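Brustier 2 Animation Software
Atden Studio Products

Brustier 2 is a 2D animation package for small studios, in-house design teams and schools. It covers drawing, timing, lip sync and export in one program, and is supplied under a single license for each workstation.

Drawing and timing
Artists may work with vector or bitmap lines on the same layer. The timeline holds up to 500 layers per shot, and each layer may be locked, hidden or tinted on its own. Onion skin settings are saved with the shot, so that a second artist opening the file sees the same view as the first.

Character library
Each license includes the Derese library of 195 mouth shapes, hands and walk cycles. Library items may be redrawn and used in commercial work without further payment. They may not be resold as a separate collection.

Sound
Dialogue tracks are imported as WAV or AIFF files. The program marks likely mouth positions along the track -- these should be checked by an artist before final export.

Sharing and review
The Zindel review module is sold separately. It allows clients to leave notes on single drawings and keeps a record of up to 1000 notes per project. Studios that hold a license for the first version of Brustier may add Zindel only after moving to Brustier 2.

Licensing and support
Licenses are issued by email on the working day after payment is received. School licenses require a letter from the head of department. Telephone support is open until 5 p.m., Monday to Friday.

Questions regarding group licenses should be addressed to Mitiku Abdella, Product Manager, Atden. Please state the number of workstations and the operating system in use. 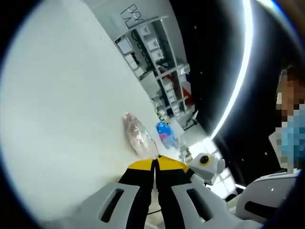 Orders for more than one site are invoiced separately unless a joint account has been set up in advance.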